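The big white table

By the Atia home desk
31 March 2025

White tables went out of favour for a while. People wanted oak, then dark oak, then something that had once been a door. Now the plain white top is back in kitchens and workrooms, and it tends to be large. Flirden, the furniture shop on Van Dusen Road, sold 163 of them last year against 136 the year before, and most went to people who use one room for everything.

The shape matters more than buyers expect. A rectangular table gives you four corners at hip height, and in a narrow room you will find all of them. A curved edge lets you get past with a tray or a basket of washing. The drawback is that it won't sit flush against a wall, so you lose a strip of floor behind it. Measure for that before you order. We didn't, and our first table went back.

Leave a good 90 centimetres between the table and the nearest wall if anyone has to walk behind a chair. Open every door and cupboard in the room while you have the tape measure out.

White shows marks. Tea comes off most finishes with warm water and washing-up liquid, biro takes longer, and turmeric may never leave. Ask for a sample piece and try your own dinners on it. Kirkix will post one out and doesn't want it back. Avoid scouring pads on anything glossy – the scratches are faint at first and then they hold dirt.

Prices are all over the place. A decent top with plain legs starts at a few hundred pounds, and the made-to-measure ones come in at more than £1,000 before delivery. We looked at both kinds and the dearer ones were heavier, with better joints underneath. The tops themselves were hard to tell apart.

Then there is the floor. Light grey tiles suit a white table and are easy to mop, but chair legs are noisy on them and a dropped cup rarely survives. Felt pads deal with the noise. They collect grit, so change them every October and again in spring. Tiled floors are seldom level in older houses either, and a large table will rock on them. Adjustable feet are worth paying for. Folded card works too, until someone mops.

White walls, a white table and a pale floor can look a bit bare in winter. One dark upright helps, such as a brown post or a length of painted trim, and so does a window with some green outside it. Keep the sill clear and hang things on the wall beside it, where they can be reached without leaning over the table. Anything that lives on the top will stay there for good, and more will join it. 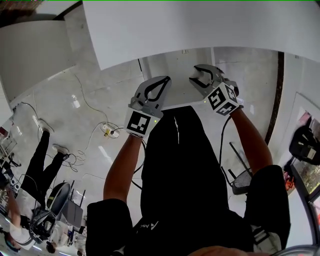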